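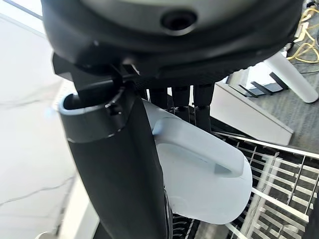 Why does Lusemance say my player is still registered with his old club after the transfer has gone through?
The league has approved the move, but the old club hasn't closed his registration at their end, and Lusemance shows the older record until they do.

Ticket: player stuck between two clubs
Opened by: Liis Vaher, Undley FC
Opened: 2019-11-22
Status: closed

Hi all, me again (sorry!). We've signed a full back from Carneck Rovers and the league secretary has emailed to say the transfer is approved. Lovely. But when I go to put him on the team sheet he comes up grey and I get "Player registered elsewhere". I've logged out and back in, tried the phone and the laptop, and had my other half try it on his tablet. Same message every time.

He's over 18, no loan involved, no ban, fee paid. We've got a cup tie coming up and the manager keeps ringing me about it.

Reply from Rasmus Hunt, support
Hi Liis, thanks for trying all that first, it saves me asking. Could you open his player page, go to History and tell me what the top two lines say? Please don't register him a second time, as tempting as it is. You'd end up with 2 records for one lad and his bookings would get split between them.

Liis Vaher
Ah. I may have already done that. Last night, before I wrote in. Top line says "Undley FC, pending", the one under it says "Carneck Rovers, active". And when I search his name I now get him twice!

Rasmus Hunt
No harm done, you're in good company there. I've merged the two and kept the one with his appearances on it. His yellow card from October is still there too, I'm afraid. The Carneck line needs an end date from their secretary, and I can't put that in for them. I've sent Cillian Kavanagh a nudge from our side.

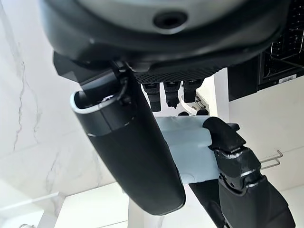 Three black fingers below the dark grey housing.

Liis Vaher
Cillian rang me, very nice chap. He says there's no "End registration" button on his screen at all. He's got Edit, Print and Message and that's his lot. He's on the old tablet they keep in the clubhouse, if that helps?

Rasmus Hunt
It does help. On a narrow screen the button moves into the little menu with the three dots, top right of the player page. Could he tap that and scroll down? It sits under "Medical notes", which I agree is a daft place for it. I've asked Merike Petrauskas to look at moving it in the December update.

Liis Vaher
Found it! He's put the date in, and our line went from pending to active while we were still on the phone. Player is showing white on the team sheet, shirt number and everything. I've saved it and printed a copy to be safe.

One more thing while I've got you: his photo hasn't come across. Does the referee need it for the cup?

Rasmus Hunt
League games, no. Cup games, yes, going by your competition rules. Upload a new one under Details and keep it under 400 KB or it'll just sit there spinning.

Liis Vaher
Uploaded, 98 KB, went straight in. Happy for you to close this. Thanks ever so much, Rasmus.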